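3. How wedding guests answer invitations

3.1 Setting and sample

The study draws on the reply records of weddings held at two venues, Ristiswood and Skimow. Both are converted farm properties that rent out a hall and a garden and leave the catering to outside firms. Both ask couples to hand over a final headcount before the event, and both keep the guest lists on file for billing. With the couples' consent we received 354 invitation records. A record is one invitation, which may cover a single guest, a couple or a household with children.

Each record holds the date the invitation was sent, the form it took (printed card, e-mail or both), the reply deadline, the date of the first reply, any later change, and the number of people seated at dinner. Names were removed before we received the files. The relation of the guest to the couple was kept in broad groups: close family, wider family, friends, coworkers, and guests of the parents. Members of the wedding party were coded apart from friends, although most of them would also count as friends.

The two venues differ in one way that matters later. Ristiswood charges for every seat in the final headcount, used or not. Skimow charges for a minimum number of seats and adds a fee for extra guests. Couples at Ristiswood therefore have more to lose from a guest who accepts and stays home, and we expected them to chase late replies harder.

3.2 Coding of replies

Replies were placed in one of four groups. A prompt reply came in the first half of the period between sending and deadline. A late reply came in the second half. An overdue reply came after the deadline and had to be asked for at least once. The last group is made up of guests who never replied in any recorded way, whether or not they came.

Verbal replies caused some trouble. Many couples wrote "told us at lunch" or "Mom says yes" in the reply column with no date. Where a note could be tied to a dated event, such as an engagement party or a shower, we used that date. Otherwise the reply was counted as given and its timing was left blank. Edit Bodnár coded all records first, and a second coder went through the undated ones again. Disagreements were settled by going back to the couple's notes.

A change of mind was recorded only if it altered the number of seats. A guest who switched from the fish to the vegetarian plate was not counted as having changed the reply. A guest who added a partner was. We did not try to judge whether a reason given for cancelling was a good one, and the reasons are not used in the analysis.

3.3 Interviews with couples

The records say when a reply came but little about what was done to get it. We therefore interviewed 35 people who had kept a guest list, most of them one half of the couple, a few of them a parent or a maid of honor. The interviews followed a short guide and were held by phone or video call. The first set was done in August, in the middle of the season, and the rest after the last weddings in the sample had taken place.

We asked who wrote the list, who sent the reminders, what the reminders said, and how the person felt about sending them. We also asked for the one guest whose reply had been hardest to get. This last question was added after the first few calls, when people kept bringing up such a guest without being asked. The answers were longer than any others in the guide.

Figure 2. Robot arm with two-finger gripper above a pale mint-green cup at a marble-patterned tabletop. Computer rendering.

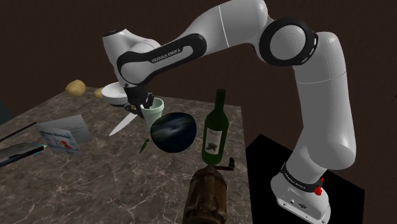 3.4 Results

Members of the wedding party gave the fastest replies, and many of these were given before the invitation was sent. Close family came next, though a large share of family replies were verbal and could not be dated. Guests of the parents were the slowest group at both venues. In the interviews this was put down to the fact that the couple did not know these guests well and felt awkward writing to them. Where a parent took over the reminders, the replies usually came in soon after.

The form of the invitation made less difference than we had expected. Guests who received only an e-mail were a little quicker to answer, but they also changed their answers more often. Guests who received a printed card with a stamped reply envelope were more likely to miss the deadline, and once they had answered they mostly kept to it. Couples who sent both had to deal with double replies, in a few cases with different numbers in them. One bride settled this by taking the larger number each time and was left with a nearly empty table at the back of the hall.

As expected, couples at Ristiswood began reminding guests earlier. They did not end up with a more accurate headcount. The gap between the final headcount and the people seated at dinner was much the same at the two venues. Most of the gap came from guests who dropped out in the last days before the wedding, and no reminder could have caught them.

Households with children need a separate comment. Where the envelope named the parents only, a fair number of replies still listed the children. Couples who had decided on an adult dinner then had to call and explain. Several said this was the most unpleasant part of the planning, worse than the seating chart. Couples who had named every invited person on the envelope reported fewer such calls, but some had them anyway.

3.5 What the reminders said

Interviewees were asked to read out or forward a typical reminder. The texts fall into two types. The first mentions the caterer: the kitchen needs a number by a certain day, so please let us know. The second mentions the guest: we would love to have you there and have not heard from you. Couples who used the first type said they liked having someone else to blame for the deadline. The catering firm Bidel, which worked at both venues, gives its clients a short text of this type to copy, and we found it with small changes in many of the forwarded messages. Lục, the other caterer named often in the interviews, leaves the matter to the couple.

We cannot say which type works better, as the records do not show which text went to which guest. A few couples used the friendly version first and moved to the caterer version when it brought no answer. Phone calls were held back for close family and for the hardest cases.

3.6 Limits

Both venues lie in the countryside, and many guests had to arrange a room for the night. Replies to a wedding in town may look different. The interviews rely on memory, and people who had a calm time with their guest list may have been less willing to talk to us. The coding scheme was fixed in February 2022 and was not changed afterward, so the problem of double replies, noticed later, is covered only in the interviews and not in the records.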